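Looking after a pick cell: notes for week 3

Right, so last week we bolted the Votus arm down, and this week it's the carousel rig, the bit everyone forgets (me included, for most of July!). The arm learns its moves from people handling the same jars by hand, so if the rig is grubby or badly loaded your 700 clips are no use to it.

Check the rack before you fill it. Run a finger round the notches, look into the centre hole, and leave it off the cell if it rocks at all. I load in any order I like, but the arm can't, so write yours down and stick to it. 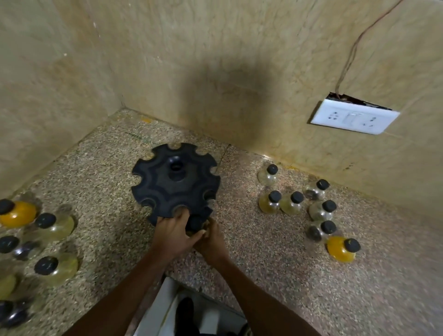
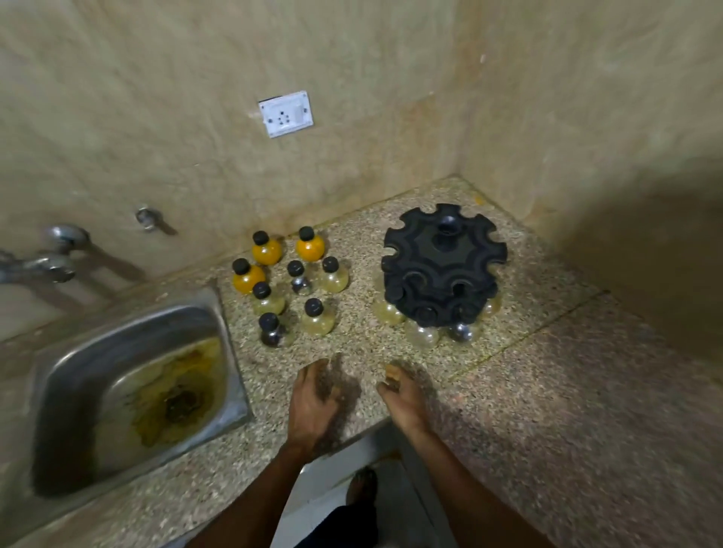
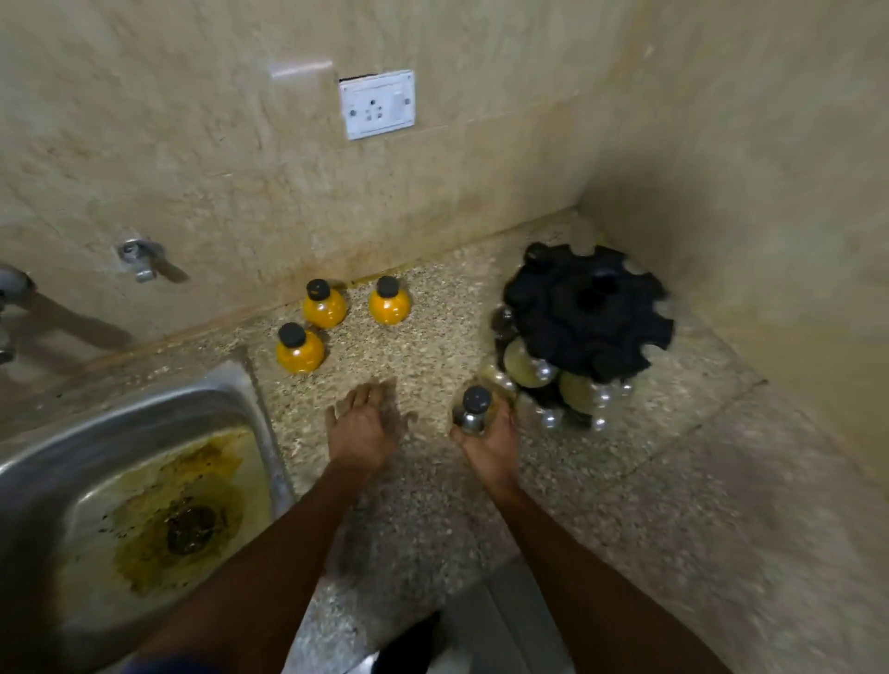

Jars, black lids and the notched rack, by hand.

Next job is the gripper pads. Ours at Ondthorpe get changed every 4,000 picks, or sooner if they've gone shiny. Wipe them, let them dry, then run 10 slow picks at the lowest speed with your hand near the stop button. If a jar twists on the way out, look at the pad first and the program second – I once spent a whole afternoon doing it the other way round.

Log sheets go in the Harb folder, please. Anyone still missing sheet 14, come and find me before the practical.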